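Apontamentos > Lazer e Eventos > Festivais ao ar livre > Aula 2

Fevereiro de 2019 | Apontamentos do docente
14 comentários | Partilhar

Aula 2: Festivais de papagaios e o que os organizadores dizem deles

Na aula anterior ficou por discutir a brochura do festival de Etosum. Convém lê-la com desconfiança. Diz que o encontro de novembro recebeu 3541 visitantes, número redondo em nada e por isso muito citado. O recinto não tem bilheteira nem torniquetes. De onde vem então o 3541? A brochura não explica, e quem a cita também não perguntou.

Segundo ponto: a palavra "tradição". O festival vai na segunda edição. Duas edições fazem, quando muito, um hábito. Tenham cuidado com este vocabulário nos trabalhos escritos.

Terceiro ponto, o vento. Todos os programas que lemos marcam a largada para uma hora certa, como se o vento tivesse assinado o horário. O regulamento de Skurkard é o único que prevê adiamento, e mesmo assim deixa a decisão "ao critério da organização", sem indicar velocidade mínima ou máxima.

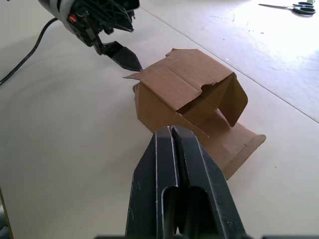
Cartão canelado, amarrotado e em parte abatido.

Materiais. O folheto da Stuno garante que o seu papagaio "voa com qualquer brisa". Não apresenta ensaio nenhum. Um papagaio grande precisa de mais força para levantar do que um pequeno com a mesma carga por área? Façam as contas antes de responder; a intuição costuma falhar neste ponto. Quanto à linha de 630 metros anunciada no mesmo folheto, falta saber se alguma autoridade permitiria usá-la toda.

O caso Bagheri fica para leitura em casa. O relatório fala em 2000 euros de retorno para o comércio local, mas soma despesas de moradores que iriam ao café de qualquer maneira. Vejam a nota metodológica na última página, em letra pequena.

Para a próxima aula: escolher um programa de festival e sublinhar todas as afirmações sem fonte. Tragam a versão impressa.

Partilhas: 9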